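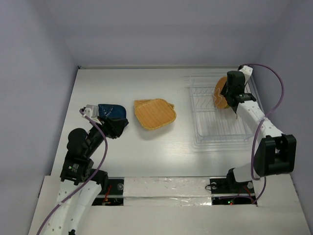

Thread, for people who own too many things for holding hot pots. I am one of you. I have been one of you since my aunt's kitchen got divided up in January.

1/ The current estate: one navy oven mitt, two square woven pot holders in a sort of toast colour, and a round orange trivet with a zigzag on it. This is after the cull. Before the cull there was a drawer that would open 5 cm and then have a think about it.

2/ I moved the trivet to the dish rack, standing on its edge like a plate. Clear plastic rack, so the kitchen looks no fuller than it did, which is a lie I'm happy to live with. You can grab the trivet one-handed while the other hand is full of lasagne.

3/ My sister thinks a trivet in a dish rack looks like washing up I haven't put away. My sister keeps hers in the oven. She has preheated it twice.

4/ The square ones live in a stack. They're the same shape and they will not line up. I straighten them, I leave the room, I come back and one has its corner out. I've decided this is the natural resting position of a pot holder.

5/ Woven ones are good under a casserole and pretty ordinary as a thing to grab a handle with. They don't bend where your hand bends. Hence the mitt.

6/ The mitt has lettering stitched on it, so faint that guests lean in to read it while I'm holding something at 200 degrees. Please read the mitt later.

7/ Someone asked about hooks. I had hooks. Bought a pack of stick-on ones from Skovidine, $29, rated for far more than an oven mitt weighs. The first one let go at 2 am and I lay there convinced we were being burgled by someone very soft.

8/ Kinga Virág replied to say she keeps a mitt on each side of the stove "like a goalie". Kinga, I respect it, but I've only got the bench space for one side of a stove.

9/ Things that left the house: a silicone glove that smelled of every roast it had ever met, a cork mat with a bite out of it (no idea), and a quilted rooster. The op shop in Hellidstead took the rooster. The lady put it straight in the window.

10/ I miss the rooster a bit.

11/ Yes, you can wash the mitt. Cold, inside out, and dry it properly before you use it again. Damp cloth and a hot tray is a lesson you get once.

12/ Next up is the lids drawer. I've got 5 pots and, at last look, lids for a much larger family. Might be a while.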